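One-table kitchen goes on sale in Hestetent, with plenty left unsaid

A kitchen set that promises to put "everything you need to start cooking" on a single table goes on sale in Hestetent on 19th May. The set is called the Lightfoot, it costs $40, and the company behind it, Feltetmont, thinks it will sell very well. People who cook for a living may want a few questions answered first.

The Lightfoot is meant for students, people in rented rooms and anyone moving into a first apartment with more optimism than counter space. In the carton are a large white cutting board with a handle hole, a wooden box with a slot in the top, a pink cup, a red utensil to stand in the cup, a shallow tray with rounded corners and a round, pale blue bottle with a short neck. There is also a folded leaflet. There is no knife, no pan and no bowl.

Feltetmont says that was a choice. "Most people already have a knife," said Atif Ansari, who runs the company's kitchen line. "What they don't have is a place for things. When you lay the Lightfoot out, you know where you work and you know where everything lives."

That may be so, but it is a slightly different claim from the one printed on the carton. A person who doesn't own a knife will get as far as putting the board on the table and then have to go back to the store. 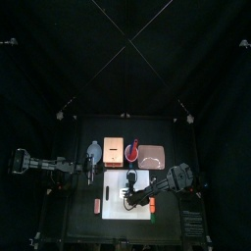
The layout matters a lot to Feltetmont. The leaflet spends its first page on it. Small things go in a row at the back, the board goes in front, and the space between you and the board stays clear. The company calls this the "back row" method and has put a trademark sign after it, which seems ambitious for the idea of pushing your stuff to the far side of the table.

It isn't bad advice. Anybody who has tried to slice an onion with a coffee mug at their elbow will see the point. But it doesn't depend on the Lightfoot, and it would work just as well with a jam jar and an old baking tray.

Jawad Qureshi, who teaches an evening cooking class in Hestetent, had a set on loan for two weeks and was polite about most of it. He liked the board best.

"The board is fine. It's big, and white is good for seeing what you're doing," he said. "I'd buy the board. I don't know that I'd buy the rest."

He was less taken with the bottle. Its body is rounded and it won't stay where you put it if you lay it down, he said, so he kept wedging it against something else. Ansari's answer was that the bottle is "designed to be handled," and that people should feel free to store it however they like. The leaflet has it lying down.

Then there is the box. Buyers will probably spend more time wondering about it than about anything else in the carton. It is light wood, smooth on top, with rounded corners and one long slot with rounded ends. Beside the slot is a small oval hole. The leaflet calls it "the box" and shows it standing next to the cup. It does not say what goes in.

Qureshi assumed it was for a knife until he tried one of his own, a wide chef's knife that wouldn't fit. A paring knife went in and rattled. One of his students used it for recipe cards. Another thought it was a tip jar, and put in a quarter that took a good deal of shaking to get back.

Asked what the slot was for, Ansari said the company "didn't want to be prescriptive." Asked about the oval hole, he said he would check. By the time this story was filed he had not called back about the hole.

There is also the matter of how the wood wears. Feltetmont describes the finish as "ready for daily use," and says a damp cloth is all it needs. The company did not offer any test results to go with that. Pale wood near a cutting board picks up marks, as anyone with a pale wooden anything can confirm, and the care section of the leaflet runs to two sentences. One of them is about the bottle.

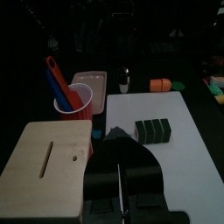

Slicing is where the firm makes its boldest promise. The leaflet says a beginner using the Lightfoot can turn out "even, confident slices from the first evening." Qureshi laughed at that. Even slices come from a sharp blade and from doing it over and over, he said, and the board underneath has very little to do with it as long as it doesn't slide around.

He does teach his students one habit the leaflet also recommends, and gives the company credit for it. After cutting something, push the slices back together in a row on the board before moving them. You can see right away if one is thicker than its neighbors, and they're easier to lift. "My grandmother did that," he said. "She didn't have a leaflet."

The sales figures deserve a careful look as well. Feltetmont's press release says that 3172 people have "already chosen Lightfoot." That sounds like a lot of sets for a product that isn't in the stores yet. Ansari explained that the number refers to people who joined a mailing list, and that 2814 of those joined during a prize drawing held last October, when signing up was the only way to enter. The prize was a stand mixer.

He said he was confident many of them would buy a set. He did not have a number for how many had ordered one.

In Hestetent the Lightfoot will be sold only at Siltus, the housewares store by the bus station, which has given it a shelf near the register. The store would not say how many sets it has taken. A clerk there said customers had been picking up the display box and asking what the slot was for.

Is $40 a fair price? It depends on how you add it up. Siltus sells plain cutting boards, cups and trays separately, and a shopper who skips the wooden box can put together something close to the Lightfoot for less. The pieces won't match. The Lightfoot's pieces don't match all that closely either, with a blue bottle, a pink cup and a red utensil in the same carton, though the company describes this as a "warm, lived-in palette."

Ansari pointed out that a set saves people the trouble of shopping around, and that is true of any set. He also said Feltetmont will sell replacement parts, so a lost cup would not mean buying the whole thing again. Prices for the parts haven't been decided. Neither has a date, although he said it would be "soon after launch."

Returns are simpler. Siltus will take back an unopened set with a receipt. An opened one can be exchanged for another Lightfoot but not for cash - a policy worth knowing before you cut the tape to find out about the slot.

The company has bigger plans. Ansari talked about a second set for baking and a third for what he called "table meals," meaning food that is put together and eaten in the same spot. Neither has a name yet. Both would use the same board, so people who already own a Lightfoot would presumably end up with a spare, unless Feltetmont finds a way to sell the sets without it. He said that was being looked at.

None of this makes the Lightfoot a bad product. The board is useful, the tray is handy for scraps and wrappers, and a cup that holds a utensil upright does what a cup does. If a relative gave one to a student in a first apartment, it would most likely get used. The trouble is with the word "everything" on the front of the carton, and with a price that leans on it.

Qureshi has handed the loaned set back. His class, which meets in the same room it always has, is still using the school's old boards and a coffee can full of spatulas. He said he might ask Feltetmont for a price on the board alone.

Feltetmont said the board is not currently available separately.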